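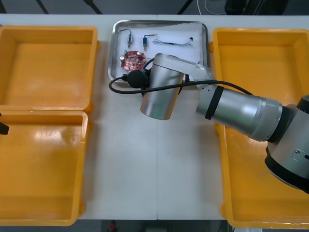 Small parts laid out on the lined tray, with the bins at both sides.

Teaching the two arms to sort parts by remote control

I wrote these notes for new operators at Litdale, who will record demonstrations for the Dumamska sorting task. You drive the arms with the two hand controllers, one for each hand, and the software saves everything you do. Nuala Ní Mhurchú showed me most of it in June and I have added my own mistakes.

Before you start

Set the tray in the centre and put the white lining flat inside. The lining is important — bare steel gives bright reflections and the small parts slide on it. Move both arms slowly to the home position with the controllers, never by pushing the wrist while the motors are on. 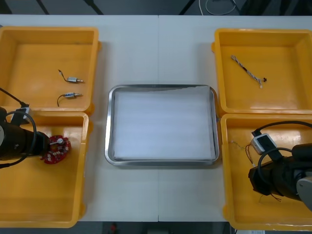

Page last changed: June, by Nuala Ní Mhurchú (operator notes, revision 5)

Recording a transfer

1. Press the left pedal to begin the episode. Wait for the tone.

2. Bring the gripper above the part and stop there for a moment. Then go down straight. If you come from the side, the fingers push the part against the wall of the bin.

3. For a circuit board, grip at the edge and keep away from the tall components. Close until the force bar shows 48 and not more.

4. Lift the board only a little before you travel. A high lift looks nicer but it makes the episode longer, and the model will copy this habit.
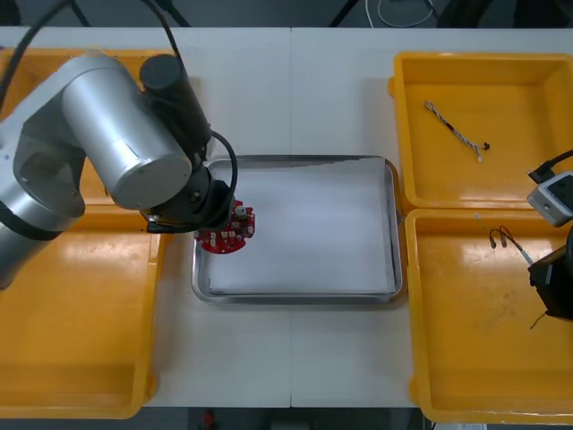
5. Lower the part slowly until it touches the lining, open the fingers, and rise straight up. Do not drop it, even from a small height.

6. Press the pedal again. If you made a big error, mark the episode as "discard". A small correction is fine and should be kept — the robot must also learn how to recover.

Wires and harnesses

These are the most difficult. Take the harness near a connector, where it is stiffer, and watch that the loose end does not catch the rim. Keep the other arm still unless you need it.

How many episodes

Our goal is 3,000 good episodes for all parts together. On my best day I made 130, but my wrists were sore in the evening, so please take breaks. Upload to the Jinditz folder before you go home. Questions about the controllers go to Fourie, who also keeps the spare batteries.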